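How to Wash and Dry a Sweatshirt So It Keeps Its Shape

A good sweatshirt should last for years. Most of them wear out early in the laundry room, where hot water and a hot dryer shrink the body, twist the zipper and turn the soft side rough. The steps below work for cotton and cotton-blend fleece, with or without a hood.

What you need
Mild liquid detergent
White vinegar (optional)
A mesh bag large enough for one garment
A flat drying rack or two clean towels

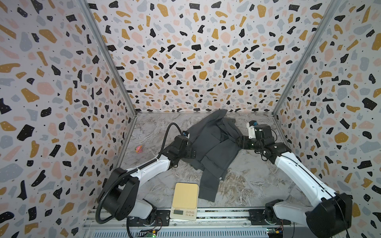 Marwa Ashour
Home Care Editor, Trinside

Before you wash

Read the care label first. If it says hand wash only, skip to the section near the end. Check the fiber content too. A sweatshirt that is 100 percent cotton will shrink more than a blend, and most of that happens the first time it goes through a warm wash.

Empty the pockets. Tissues are the usual problem, and they leave lint that takes several washes to come out. Close any zipper all the way to the top, then turn the garment inside out. If there is a drawstring, tie the ends in a loose bow so that one side can't pull back into the hood.

Treat stains now. Put a small drop of detergent on the spot, work it in with a fingertip and wait 15 minutes. Grease may need a second round. Don't use chlorine bleach on colored fleece.

Washing by machine

Sort by color and by weight. Sweatshirts can go in with other knits, but keep them away from towels, which shed, and from jeans, which rub. I wash mine with pajamas and T-shirts. 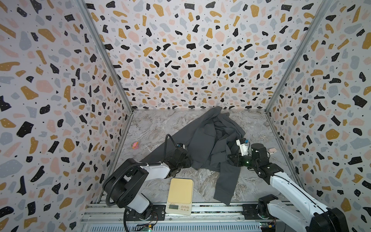
Set the machine to cold and choose the gentle cycle. Use a little less detergent than the cap suggests for a full load. Extra soap stays in the fleece and makes it stiff. The drum should be no more than two-thirds full, so the clothes have room to turn over.

Leave out fabric softener. It coats the fibers, and after a few months the inside of the sweatshirt starts to feel waxy. If yours has already reached that point, add half a cup of white vinegar to the rinse. The smell goes away as the fabric dries.

Choose a medium spin. A fast spin gets more water out but can set hard creases in the cuffs and waistband.

Drying

Take the sweatshirt out as soon as the cycle ends. Hold it by the shoulders and shake it a few times, then lay it flat on the rack. Pull the hem straight, line up the side seams and smooth the sleeves out from the body. Wet cotton is heavy, and on a hanger it will stretch at the shoulders.
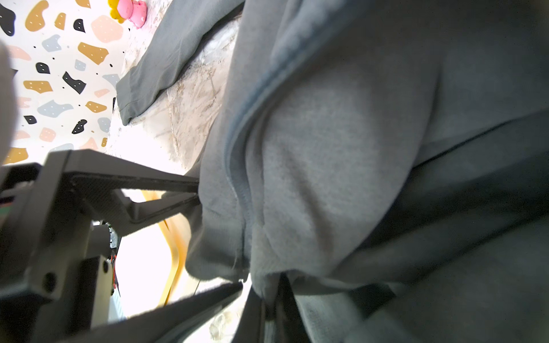
Turn it over after 6 hours. In a heated room the body is usually ready by the next morning. The hood and the pocket take longest – open the pocket with your hand and feel inside before you put anything away.

If you have to use a dryer, pick low heat and take the garment out while the seams are still slightly damp. Finish it on the rack.

Hand washing

Fill a basin with cool water and stir in a teaspoon of detergent. Push the sweatshirt under and press it gently for three minutes. Let it soak for up to 20 more, then drain and rinse until the water runs clear. Don't wring it. Roll it in a dry towel and lean on the roll to press the water out.

Dealing with pills

Small balls of fiber show up first under the arms and along the sides. Lay the garment flat on a table, hold the fabric tight with one hand and run a fabric shaver over it in short strokes. Go lightly around seams – the blade can catch a raised thread.
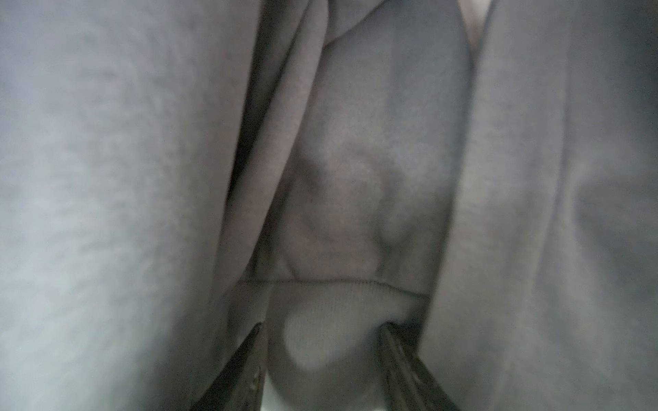
Soft gray knit, close up.

Storing

Fold sweatshirts and keep them on a shelf or in a drawer. Put the heaviest ones at the bottom of the stack. For summer storage, wash and dry them fully in April or whenever you stop wearing them, and use a cotton bag or a box with a loose lid.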